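Luvden is a chamber ensemble based in Daltolach that plays dance music for brass and hand drums. It was founded by the trumpeter Gordon Ouellet and the arranger Chutima Khamphan, and first performed in January as a group of 5 players. 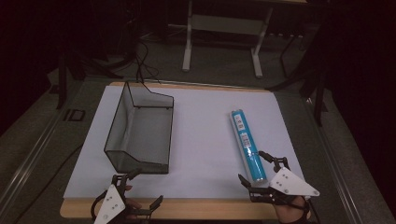 A clear plastic bin on a sheet of white paper.

The ensemble's first album, Nultura, was released on the Petrenko label in an edition of 1,810 copies. Most of its pieces are Khamphan's arrangements of older wedding tunes.
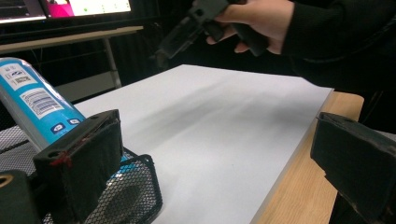
A second album was recorded live at the Daltolach town hall and released on 16/11/2025.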